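Ziltus Rim Kit: first review
29/03/2022
By Perrine Hervieu
4 min read

The Ziltus Rim Kit is a finger and software package for light parallel grippers, sold by Jallik at 1,795 per arm. It is meant for one job: picking up open dishes by the wall, with one finger inside the rim and one outside. The box holds a pair of tapered fingers, an adapter, a wrist camera bracket and a license for the Grgić grasp planner. The arm, the gripper body and both cameras are extra. Subscribers who run dish handling cells have asked about it since it was announced in November, so we bought a kit and set it up on our own bench.

Our test pieces were a deep blue bowl and a wide, pale green plate. The basic task is to lift the bowl off the plate and leave the plate where it is. Wide-pad fingers handle this poorly. They need clearance on both sides of the wall, and on a stacked setting the outer pad tends to reach the plate before the inner pad is deep enough to hold. The Ziltus fingers narrow toward the tip, so the outer finger can come down between the bowl and the plate rim at a slant. The planner picks the approach angle itself. On our bench it favored a tilted wrist over a vertical one, with the two fingertips meeting the rim at different heights.
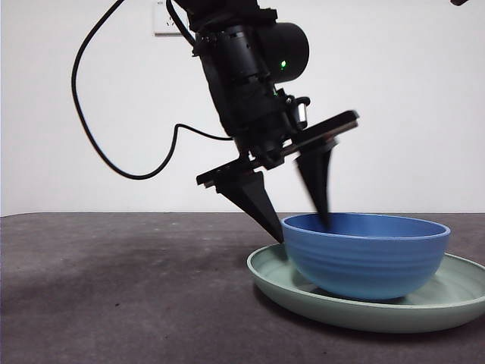

The tilt has a cost. With the gripper canted, the lower finger arrives first, and any error in the height estimate shows up as a push on the rim before the other finger is in place. The planner has a setting for this called contact slack. At the default value the arm stops on light contact, backs off and tries again, which is safe and slow. We raised it one step and kept it there for the rest of the test.

Installation took most of a morning. The adapter fits the usual bolt pattern, and the fingers go on with the screws supplied. The manual gives a torque value for the finger screws but none for the camera bracket, and ours worked loose once. Thread locker fixed it. Cable routing is left to the buyer. Leave a generous loop at the wrist, because the planner uses rotations that a tight harness will not allow, and it has no cable model to warn you.

Calibration needs two views: a fixed camera beside the table and the wrist camera. Jallik sells the Adon wrist unit as an option, and the planner has a ready profile for it. Other small cameras will work if you enter the lens values by hand. The routine moves the arm through a series of poses over a printed target and writes a report at the end. The report gives a pass or a fail and a single error figure. A per-pose breakdown would be more useful, and the data for one is already in the log file.

We ran 108 lifts of the bowl from the plate. A lift counted as good if the bowl rose clear and was held level enough to set down again, and if the plate had not been dragged. There were 16 failures. Most were early closes, where the inner finger had not cleared the rim and the gripper shut against the lip. The rest were drags, where the outer finger caught the plate. The failures did not cluster at the start or end of the session, and recalibrating midway made no difference we could measure.

Bowl placement mattered more than we expected. With the bowl near the middle of the plate, there is similar room all the way around and the planner's choice of side is close to arbitrary. Once the bowl is off center, one side is crowded by the plate rim and the other is open. The planner should choose the open side. It often chose the side nearest the arm instead, a shorter move and a worse grasp. 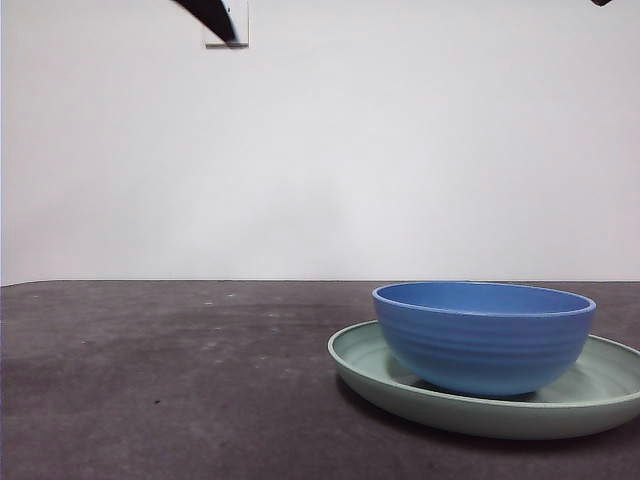

Can the planner be told to prefer the open side?

There is a clearance weight in the configuration file, and raising it to 3 made the planner pick the open side in nearly every case. The setting does not appear in the graphical interface. Cycle time goes up slightly, as the arm has farther to travel. We would make it the default.

Detection is handled on the fixed camera, and the wrist view is used for the last part of the approach. The fixed view does well with dishes in a color that stands out from the table. It estimates the rim as an ellipse, and from a low camera position that ellipse is very thin, so depth is weak. Mount the camera higher than the manual suggests if your cell allows it.

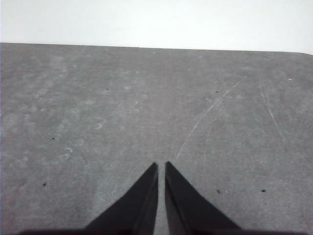

The wrist view is where the planner needs the most tuning. It runs a surface check before each cycle, with the gripper open or closed, and anything it cannot match to the stored table image is listed as a possible object. A clean, uniform surface passes without trouble. Ours is a used one: the gray top has pale scratches on the right, cloudy scuffs on the left and a scatter of small dark flecks, and the fingers themselves take up the bottom center of the view. With the minimum object size at its default, the check reported the larger flecks as objects and held the cycle. Raising the size limit cleared these reports. The finger mask also has to be drawn by hand, and it needs a margin, as the fingers are slightly out of focus at that distance and their edges are soft.

Support was adequate. Jallik answered two questions by email, one of them with a corrected configuration file. The planner license is tied to one controller, and moving it requires a request to Grgić. Replacement fingers are sold only in pairs. We saw no wear on the tips at the end of the test, but around 100 lifts is too few to judge service life.

The kit is worth a look for cells that handle nested or stacked dishes with exposed rims. For single dishes on a bare table, standard fingers do the same work for less – and the planner can be licensed separately. We are keeping the kit on the bench and will run shallow dishes next, where there is less wall to hold.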